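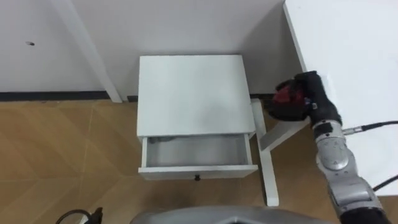 Rosemarie Ehlers wrote in to say that she sent hers back inside a month, that the drawer was too shallow for a box of tissues, and that anyone thinking of buying the Bolano bedside table should measure their things first. She is right about the measuring. I kept mine, and I'd give it a fair mark overall.

## What you get

The Bolano is a plain white box with a square top, one drawer, and a small dark knob. I bought it in April for the spare room, where it stands against the wall next to the white table. Mine came from Setthorpe, flat packed, for $44. Delivery was 8 dollars more.

## Putting it together

Setthorpe says 30 minutes. It took me longer than that, mostly on the drawer runners. The left and right runners look the same until you try to fit the drawer, and the sheet shows them only once, in a small drawing. Lay them both on the floor and compare the screw holes before you fix either one. You need your own Phillips screwdriver. Don't use a drill on the knob screw, it goes in crooked very easily.

## The drawer

It slides well enough. There is a little side-to-side play when it's most of the way out, and mine has no stop, so a hard pull will bring it into your lap. Half open is enough to reach whatever you keep in there. A paperback, a phone charger and reading glasses all lie flat. A tissue box does not fit unless it's the flat kind.

There is no divider. Small things slide to the back when you shut it. I cut a piece of shelf liner for the bottom and that fixed most of it.

## The top

This is the weak point. The white finish picks up marks, and the front edge has started to look worn. Dish soap on a damp cloth takes off most things. I would use a coaster from the first night.

## Compared with the Barbieri

Carmela Rizzi let me try her Barbieri for a week. The drawer on that one is deeper and has a proper stop, and the top cleans up better. It also costs a lot more and is wider than I have room for.

## Would I buy it again

For a guest room, yes. For a bed that gets slept in every night I'd spend the extra and get the Barbieri, or look for something used.

Spare knobs can be ordered from Setthorpe. The screw that comes with them is the same length as the original.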